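Kapitel 13
Greifen, was sich nicht greifen lassen will

Wer bis hierher mitgebaut hat, besitzt einen Arm, der sich bewegt, ein Netzteil, das nicht mehr brummt, und vermutlich eine Schublade voller Schrauben, die beim letzten Umbau übrig geblieben sind. (Bei mir sind es inzwischen zwei Schubladen.) Der Arm aus Kapitel 12 fährt brav von A nach B und wieder zurück, und wenn man ihm einen Holzklotz hinstellt, hebt er den auch hoch. Das macht einen Abend lang richtig Spaß! Dann holt man das erste Ding aus dem echten Leben, eine Socke oder einen Schlüsselbund, und der Spaß ist erst mal vorbei.

So ging es mir jedenfalls in unserer Gemeinschaftswerkstatt in Skosside. Ich hatte stolz meinen Aufbau vorgeführt, und Solange Quintana legte mir ohne Kommentar ein Haargummi vor den Greifer. Der Arm fuhr runter, die Finger gingen zu, der Arm fuhr hoch, und das Haargummi lag noch genau da, wo es vorher gelegen hatte. Beim zweiten Mal schob ich es ein Stück weit über den Tisch. Beim dritten Mal habe ich den Stecker gezogen und Kaffee gekocht.

In diesem Kapitel bauen wir deshalb erst einmal am anderen Ende weiter, nämlich an der Hand. Wir nehmen den Greifer vom Arm ab und benutzen ihn als Werkzeug, das man selbst festhält und selbst führt. Das klingt nach einem Rückschritt, und Umut Canpolat hat mich damals auch gefragt, ob ich jetzt eine bessere Grillzange entwickle. Aber man lernt in einer Stunde mit dem Handgreifer mehr über Finger, Beläge und Anfahrwinkel als in einer Woche am Programm. Man spürt, wann etwas rutscht. Man merkt, dass man das Handgelenk dreht, bevor man zugreift, und dass man das immer tut, auch wenn man es sich vorher anders überlegt hat.

13.1 Der Übungsplatz

Eine harte, glatte Tischplatte ist zum Üben zu freundlich. Ich arbeite für dieses Kapitel zu Hause auf dem Bett. Stoff gibt nach, wirft Falten und lässt sich mitgreifen, wenn man zu tief ansetzt. Dazu kommt ein flacher Karton mit Haarsachen und Schmuck. Nehmt ruhig einen mit Rand! An so einem Rand bleibt man mit einem Finger hängen, während der andere noch in der Luft steht, und genau das soll euch jetzt passieren und später am Motor lieber nicht. 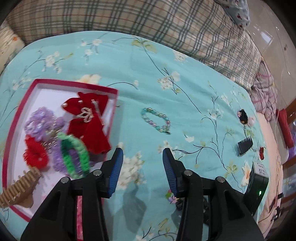 Abb. 13.1: Geöffneter Handgreifer über dem Bett, mit blauen gerippten Belägen an beiden Fingern. Links der Karton mit den Haarsachen, daneben ein einzelnes Perlenarmband auf der Decke.

Fangt mit einem Stück an, das allein liegt. Ein Perlenarmband ist ein schöner Gegner: Es hat keine feste Form, und in der Mitte ist einfach nichts. Wer von oben genau auf die Mitte zielt, schließt die Finger im Loch. Wer eine Seite der Kette zwischen die Beläge nimmt, hat gute Chancen, nur hängt der Rest dann frei herunter und schaukelt. Für den Arm ist das später ein anderes Teil als das, was vorher auf der Decke lag, länger und vor allem beweglich. Das solltet ihr euch jetzt schon notieren, wir brauchen es in Abschnitt 13.4 beim Ablegen wieder.

Übrigens, weil ich die Frage in jedem Kurs bekomme: Ja, man darf die freie Hand zum Abstützen benutzen. Nein, man darf damit nicht das Armband zurechtrücken. Yvonne Holroyd hat dafür den Begriff »Paltudeo-Regel« eingeführt, nach dem Namen unserer alten Sortieranlage, die auch immer jemanden brauchte, der nebenher heimlich nachhalf.

13.2 Vom Einzelstück in den Haufen

Sobald das einzelne Stück sitzt, geht es in den Karton, und jetzt wird es unordentlich. Haarsachen verhaken sich. Ihr wollt die Klammer und bekommt die Klammer mit einem Armband dran. Ihr wollt das Haarband, das obenauf liegt, und zieht die Schleife mit, die halb darunter steckt. Arash Ghaffari, mit dem ich die erste Fassung dieser Übung ausprobiert habe, wollte die Sachen anfangs schön nebeneinander auslegen, und ich habe sie ihm jedes Mal wieder zusammengeschoben (er war ein bisschen beleidigt). Im Haufen muss man sich nämlich entscheiden, welches Stück zuerst drankommt, und für diese Entscheidung schreiben wir im nächsten Kapitel ein eigenes kleines Programm.

Zum Führen noch ein paar Dinge, die ich gern früher gewusst hätte. Öffnet die Finger nur so weit, wie das Teil es verlangt. Ganz offene Finger stoßen im Karton überall an. Geht langsam hinein und haltet kurz an, bevor ihr schließt, ungefähr einen Atemzug lang. Und dreht den Greifer so, dass die Beläge auf der schmalen Seite des Teils landen, also bei einer Haarklammer quer zum Rücken. 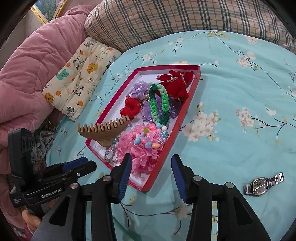 Was das Gewicht angeht, habe ich lange gerätselt. Mein erster Handgreifer wog 415 Gramm, und nach einer halben Stunde zitterte mir der Unterarm so, dass jede Messung wertlos war. Der jetzige liegt bei etwa 400, das ist auf dem Papier kaum ein Unterschied, aber der Schwerpunkt sitzt näher an den Fingern meiner Hand, und das merkt man sofort. Wenn ihr selbst druckt, schiebt also lieber das schwere Zeug nach hinten zum Griff, als an jeder Wandstärke herumzuhobeln. Joanne Bellamy hat das in der Werkstatt mit Knete und Unterlegscheiben ausprobiert, bevor sie überhaupt den Drucker angeworfen hat, und ihre Version gefällt mir bis heute besser als meine.

Bei den Belägen bin ich ein Fan von Rippen. Glatte Beläge halten eine flache Spange ganz ordentlich, aber bei Stoff und Perlen wird es schnell eine Rutschpartie. Probiert beides! Schneidet zwei Paar zu und wechselt nach der Hälfte der Übung, dann habt ihr den direkten Vergleich und müsst mir nichts glauben.

13.3 Das braucht ihr

Einen Handgreifer mit zwei Fingern, entweder euren umgebauten aus Kapitel 12 oder einen fertigen.
Zwei Paar Beläge, eins glatt, eins gerippt.
Einen flachen Karton oder Deckel mit Rand.
Kleinkram, weich und hart gemischt: Haargummis, Klammern, Armbänder, Schleifen. Eine Armbanduhr mit Metallband dürft ihr dazulegen, wenn es nicht gerade die gute ist.
Das Protokollblatt »Josside« aus dem Anhang und einen Bleistift.

Übung 13a

Macht 20 Griffe hintereinander, ohne zwischendurch aufzuräumen. Tragt nach jedem Griff ein, welches Teil ihr wolltet, was wirklich zwischen den Belägen hing und wie ihr die Hand dabei gedreht habt. Ein Fehlgriff bekommt eine eigene Zeile, genau wie ein Treffer. Danach tauscht ihr die Beläge und macht das Ganze noch einmal. Legt die beiden Blätter beiseite, wir werten sie in Abschnitt 13.5 zusammen aus.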